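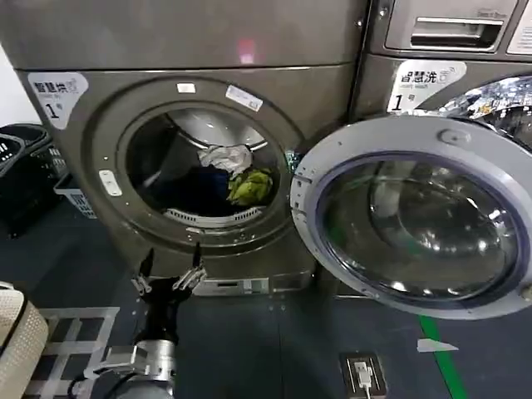
Buy the arm last, was Jeanine Verstraete's advice when the first draft of this guide went round. She had bought hers first, and then paid for a new floor plan. We have rearranged the section accordingly.

Section 2. Planning and budgeting for a laundry handling station

Read this section before you sign anything. It is written for sites with ordinary front-loading washers standing side by side, the sort a person could load half asleep and a robot finds fascinating.

2.1 Before you ask for quotes

1. Open every washer door as far as it will go and leave it there. Mark the swing on the floor with tape. A door that hinges towards its neighbour will cover a good part of that neighbour's front, and your arm has to live with this. So does your timetable, if you were planning to load both machines at once.

2. Measure from the floor to the lowest point of the door opening, then from the opening to the back of the drum. The supplier will ask for reach. They mean the second figure added to everything in front of it.

3. List every basket, rack and bin kept near the machines. Decide which ones stay. Woven baskets, slotted baskets and solid ones are three separate gripping problems, and some suppliers will cheerfully bill you for all three.

4. Find your sockets. Floor sockets are handy until something with wheels wants to cross them. Allow 200 pounds per socket for moving or covering, and get the electrician's price in writing.

NOTE: Number your machines if they aren't numbered already. Give each one a different number. This sounds like padding until you are on the phone to support.

2.2 Choosing the hand

Three kinds are worth pricing. The Nolex two-finger gripper is the cheapest and picks up towels well, often several more than you wanted. The Kimano multi-fingered hand copes better with small items and door catches, and costs accordingly. Pavex sells a suction head, which we mention for completeness.

5. Ask each supplier for a trial with your own washing, at your own machine. Supply 40 items, mixed, including dark clothes at the back of a dark drum. Refuse any trial held on a table with one folded flannel.

6. Count a pick as good only if one item leaves the drum and reaches the basket. Suppliers have other definitions.

CAUTION: Switch the washer off and keep people clear of the marked area during trials. Do not reach into the drum to help.

2.3 The budget sheet

7. Enter the arm, the hand, the mounting and the safety equipment on separate lines. Van der Linden will quote a single price for the lot if you let them – ask for the breakdown anyway.

8. Add 20 per cent of the total for fitting and the first round of changes.

9. Put in 200 hours of staff time for the first year. Managers like to strike this line out. Write it in pen.

10. Price one spare set of fingertips and one spare wrist cable. Check that both can be ordered without a service visit.

NOTE: Floor marking is charged separately by most fitters. If you already have painted lines, find out what they are for before paying anyone to paint over them.

Keep the completed sheet with the door measurements from step 2. You will need both for Section 3, Mounting and floor fixings.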